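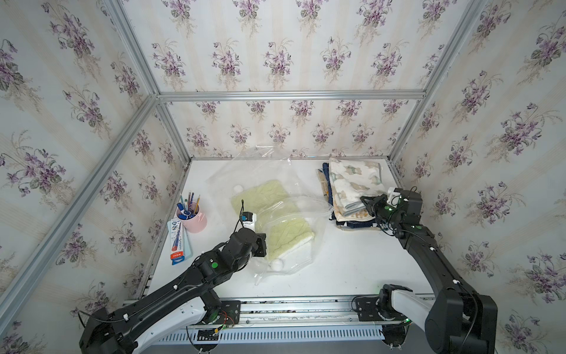 How long is the new cut of Clumik? The restored version runs 181 minutes, with an intermission after the wedding dance.

That's 30 minutes more than the print that made the rounds when the movie first came out, and what a 30 minutes it is! Clumik follows two sisters who inherit a ferry on a river that's slowly drying up, and the old release trimmed their long, funny, bickering trips from bank to bank down to almost nothing. Now they're back, along with a whole winter chapter that fans had only read about in the published script.

The Lau in Hodorthorpe gets it first, opening in September with one screening a night at 7 p.m. (come early, the organist plays before the lights go down). Clelter, the small distributor behind the restoration, went through 1,845 cans of film to put it together, and the color is a joy – river greens and kitchen yellows that were plain mud on the old home release.
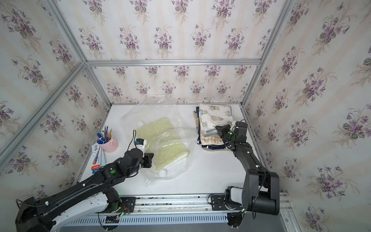

The sound has been cleaned up too, but gently. You still get the ferry engine thumping away under nearly every conversation, and the younger sister's songs come through with all their wobbles left in. The last one plays out over a single shot of the far bank, and it's lovely on a big screen.

The run lasts 20 nights. Tickets are on sale at the Lau box office from noon, and the balcony is open for every show.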